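Search this blog
Posted September 4, 2024 by admin
Filed under: Robots & Gear, Spending

Quick one, budget's due. Skeso quote came back – $1,513 per hand, fingers and wrist mount included. We need 2. Pitine is cheaper but no spare fingertips in the box, and we went through 3 since April. So, not cheaper.

Also on the list: cables, a second charger, shipping (268, ouch). Havent decided on the service plan. Bathroom jobs are what we're buying for, so that's where the testing time goes. Towels, mostly. Towel off the bar, fold, back on the bar. Then the stuff on the counter.

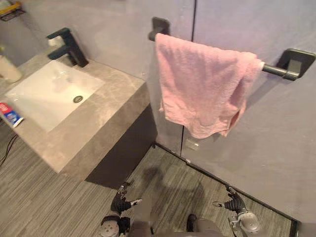
Bogale wrote back on the last post that I should lease for a year and put the difference into spares, becuase hands wear out before arms do. Fair. Lease math is almost the same as buying though, and you give them back at the end.

So leaning buy. Jodik wants a deposit on the chargers either way. Will post the final numbers once the order's in.

Tags: grippers, budget, bathroom tasks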